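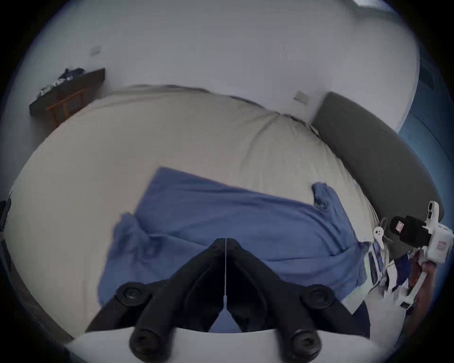
Mahfuz Roy
Gripper and camera trials, Girkalen

Girkalen Handheld Comparison, Bedroom Cloth Set

README for the bedroom part of the comparison. If you came for the kitchen part, it has its own README, which is longer and angrier.

What we wanted to know

Diltcombe and Flusley are our names for two finger designs that bolt onto the same handheld body. Diltcombe is the stiff one. Flusley bends a little when it closes, or a lot if you squeeze the way Kylie Rutherford does. We had been arguing about them since August, mostly in the comments of a spreadsheet, and at some point it seemed cheaper to go and pick up laundry.

The question was small: for someone using a gripper in each hand, which fingers make it easier to take hold of one layer of cloth on a soft surface? Tables are kind to grippers. A mattress sinks when you press on it, the sheet comes along for the ride, and you end up holding two fabrics and some regret.

What is in the set

411 recordings of two-handed work on a bed, each with video from both grippers, finger opening, and a pose track per hand. The tasks are spreading a garment flat, folding it once, folding it twice, and moving it to the pillow end. A recording starts when the operator says go and ends when they say done, or something less suitable for a README. Audio has been removed.

There were 4 operators: Leonie Gisler, Kylie Rutherford, Yi-an Ra and me. Elie Aoun did the calibration and declined to fold anything.

Setup

The bed is an ordinary one with a padded dark gray headboard and a pale sheet. We left the sheet rumpled on purpose. Leonie straightened it between takes during the first session out of pure upbringing, and those takes carry the tag sheet_neat so you can leave them out.

Garments are listed in cloth.csv by color and rough size. Blue cloth on a cream sheet was the easiest thing to find in the video afterward, so the blue entries have the cleanest masks. Please don't read this as a finding about blue.

The cameras are wide-angle, and straight edges come out bowed. Lens files are in calib, one per device. Do not swap them between hands. They look interchangeable and the pose track will let you believe it for a good while.

Labels

Each recording has one row in labels.csv:

take - number of the recording
fingers - diltcombe or flusley, always the same on both hands
operator - initials
task - spread, fold1, fold2, move
layers - single, double, sheet, unclear
regrasp - yes or no
note - free text, quality varies with the hour

"Sheet" means the operator picked up the bedding along with the garment. "Unclear" means Yi-an and I both watched it and came away with different religions.

What we saw

Flusley was better at getting hold of an edge that lay flat. You can press the tips into the mattress and they give before the sheet does. Diltcombe was better once you had the cloth, especially when dragging a corner across the bed, where Flusley tended to twist and let go. Three of us preferred Flusley for spreading. Kylie preferred Diltcombe for everything and had the fewest regrasps, so make of the rest of us what you will.

We did not run any trained policy on this data. These are people holding tools, and the results are about people holding tools. Whether the same ranking holds on an arm is the next argument, and there is already a spreadsheet.

Known problems

In 67 recordings the left-hand pose drifts when the gripper is held close over the bed. A big plain sheet gives the tracker very little to look at. They are tagged drift_left. The video is fine.

In another 38 the finger opening reads slightly above zero when fully closed. Elie has a correction in scripts/zero_fix, which works on all the files he tried it on.

Fingertip pads were changed once, partway through the Flusley takes. The column pads says old or new. The new ones are grippier, and we should have changed both designs together. We know.

Both grippers often appear in the same view, one close up and one off to the side with the operator's hand on it. If you train a hand detector on this, check which device it thinks it has found.

Use and contact

Free for research inside and outside the Enriquez project. Keep the operator initials if you pass files on, as the differences between operators are bigger than we expected and you will want that column.

Questions about labels go to me, questions about calibration to Elie. Last changed 26th January, when the drift tags were added.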